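3.2 Recovering the hand pose from the marker

Each recording gives us a video stream from the fixed camera and a stream of readings from the glove. The two are started by hand and do not share a clock. We align them afterwards with a short tool, Prusico, which looks for the first sharp change in the glove signal and matches it to the first large movement of the marker in the video. The operator can shift the result by single frames if the match is poor.

Once the streams are aligned, the square marker on the hand rig is detected in every frame and its pose is worked out in the camera's coordinates. A fixed transform then takes us from the marker plate to the palm. We measured this transform once per glove and store it with the recording, so that a later correction can be applied without detecting the markers again. Short gaps in detection are filled by interpolation. Longer gaps are left empty and the planner is told to ignore them.

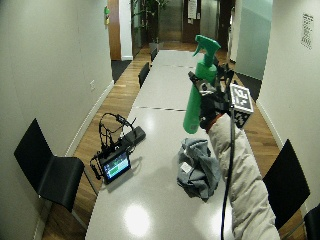
Figure 4. Recording at the Tralletlow site. The gloved hand holds a green spray bottle above the table, with a grey cloth lying beside the arm.

Most failed detections come from the marker turning away from the camera during a wrist rotation. We tried lowering the detection threshold, but this gave false matches on chair backs and printed notices, and these were harder to remove than the gaps were to fill. The threshold was therefore left at its default value, and a frame is rejected if the palm has moved further than a hand could travel since the last accepted frame.

The Tralletlow set holds 2,696 segments, of which 723 involve a trigger sprayer. For these we add a grasp label when the finger readings stay steady for 100 ms, and a trigger label when the index finger closes while the other fingers hold. The labels are passed to the Brennan planner as soft constraints: it may move the start of a grasp by a few frames but may not drop it. Segments with over 600 ms of missing pose data are kept on disk but left out of training. The same settings were used without change for the Prustidthorpe recordings described in Section 4.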